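Fotholm Printed Table Cover, Wheat Field

Product group: Covers and cloths / Bench and table
Range: Fotholm Pictorial
Supplied by: Pirnari
Page last revised: 29/04/2023

Summary

A large printed cloth for benches, work tables and trestles. The print covers the whole of the face and is a wheat field in the manner of Van Gogh, with a yellow side and a blue side. The cover is unfitted: it has no elastic, no corner pockets and no eyelets, and is laid over the top by hand.

Construction

Woven polyester, single layer. Printed on one face only; the reverse is plain white. Hem folded twice and lockstitched on all four sides. The cloth is not coated and will let liquid through, so it should not be treated as a waterproof cover. For wet work use the Ambaye wipe-down sheet, either alone or as an underlay.

Sizes

Standard and Long. Both are cut from the same roll and differ only in length. On the Long size the extra material falls at the blue end of the print. Made-to-measure lengths are accepted for orders of five or more in one size.

Fitting

Clear the table and lay the cloth face up with the yellow side to the left. Smooth from the centre outwards. Fold lines from the packet relax with use or can be taken out with a cool iron on the reverse. On ribbed or corrugated tops the cloth has less to grip than on timber and is more likely to ruck when items are dragged across it. Lift and place heavy items where possible. Binda edge clips (sold separately, packs of 30) hold the cloth on tops with a square edge – they do not fit rolled or bullnosed edges.

Care

Machine wash at a low temperature with similar colours. No bleach. Line dry. The blue inks are denser than the yellow and may mark pale cloths in the first wash. Colour was checked by Nurhan Bozkurt after repeated washing; the yellow showed slight fading and the blue none that could be seen by eye.

In use
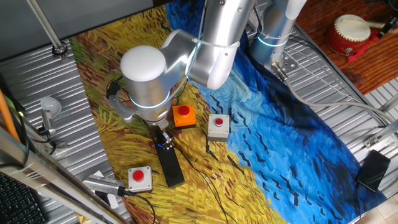

Reading time: 2 minutes

Push-button boxes with red caps stand on the cloth, their thin black cables running over the yellow part of the print. The table top is corrugated metal. Folds of the kind visible in the blue area can be reduced by pulling the cloth towards the nearest edge and clipping it there.

Small items with black leads show up well against the yellow. The short black dashes in the blue part of the print can make small dark screws harder to find, and a tray is advised for loose parts.

Ordering

Minimum order is one cover. Trade cartons hold 400 packs of clips or a mixed load by agreement. More than 1,000 covers have been supplied in this print since it was added to the range in November. Enquiries about made-to-measure lengths go to Perihan Çetinkaya at Pirnari, with the table length and the drop wanted at each end.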